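Cutting the cable bill in half, and what it took

2026-01-19

I put off dealing with our internet and TV package for most of last year. The promotional price ended in March and the bill went up by 45 dollars a month. I noticed it then, said something about it at dinner, and kept paying.

The company is Joltonby. They are the only cable provider on our side of Priltwood, so I had assumed there was no point in calling. My neighbor Imani Lyons told me she had gotten hers lowered twice, and she has the same package we do. That was enough to get me to sit down with the bills one evening.

I went back through 11 statements. The bill lists a broadcast fee, a sports fee, a rental charge for the modem and a second rental charge for a box we returned when we moved the TV out of the bedroom. I had the return receipt in the drawer with the appliance manuals. We had been paying for that box the whole time. 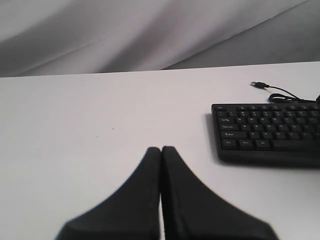 The first call took 18 minutes, most of it on hold. The agent could see the box had been returned and took the charge off going forward. For the back charges she had to open a ticket, and she gave me a number for it. Write that number down. When I called again the next week, the second agent couldn't find anything under my name, but he found it right away with the ticket number.

Then I asked about the package itself. I had expected an argument and there wasn't one. He asked which channels we watch. I said local news, and basketball in the winter. He said we could drop to the basic tier and keep both, and that the sports fee would go away with the old package. I asked him to email me the new total with all the fees included before I agreed to it. He did, and it matched the next bill to the penny.

The modem was the last piece. Renting costs more over two years than buying one, so I bought a Clarkitz from the store on Tillman Road. Setup was easy except that Joltonby has to register the new modem on their end, and the page for doing that kept logging me out. I ended up reading the serial number to someone over the phone. Keep the receipt when you take the old modem back, and take it to the counter instead of using the drop box. 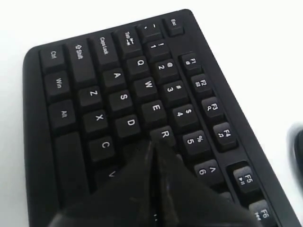 Total for last year before any of this: 1584 dollars for the cable account alone. The new bill is a little under half of what we were paying each month. The refund for the box showed up as a credit, so the first bill after the change was very small.

A couple of people have asked about dropping TV completely. We talked about it. My mother-in-law stays with us for part of the winter and she likes to turn on the set and have something be on, so we kept the basic tier. If it were only the two of us I would probably go with an antenna. Umut Güler down the street uses one and gets all the local stations except one that comes and goes with the weather.

The new rate is good for a year. I put a note on the calendar to call two weeks before it ends. Next I want to look at the car insurance, which I haven't compared since we bought the car.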